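Remote comes up upside down in the bedroom scene

Forum > Manipulation > Planning and grasping
5 replies, 124 views

gantry_mo
29 January 2019
Running the pick task on Pristard with the Franka model. Target is the TV remote on the bed. The planner finds a path and the fingers close on it, but the grasp pose ignores which end of the remote is which. I need a known orientation for the place step. Seed is 3342 if anyone wants to load it.

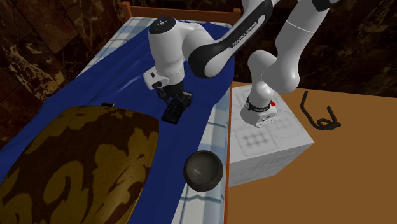
Seed 3342, remote in the gripper over the blue sheet.

tau_limit
Your grasp sampler treats the remote as a plain box. A box has no top end, so both yaw solutions score the same and you get whichever one IK returns first. Add a frame to the object and penalize the flipped one.

hexkey
I wouldn't touch the sampler. Grab it either way and turn it at the place step. With a penalty you'll throw out good grasps near the headboard, where the arm has less room.

tau_limit
Only if the wrist has the range left. I ran 50 seeds with Daher doing the turn at the end, and joint 7 hit its limit often enough that I gave up on it.

gantry_mo
I can read the label in the wrist view, so the orientation is there for perception to use. TOSHIBA is upside down and the number keys are down between the fingers.
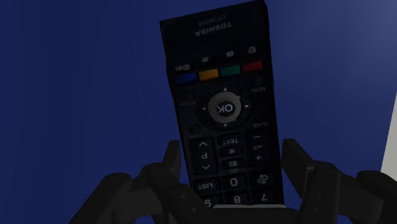 Stalora Manipulation Software Group

hexkey
OK, that's readable. Then take yaw from the colored button strip and skip the text. Blue is on one end and red is on the other, and a color threshold is cheaper than OCR.

tau_limit
Agree on the color strip, still disagree on where to fix it. Do it before the grasp. The Darico branch has an object frame patch, look for issue 2145.

gantry_mo
Pulling 2145 now. I'll run the same seed with the penalty on and off and post both logs.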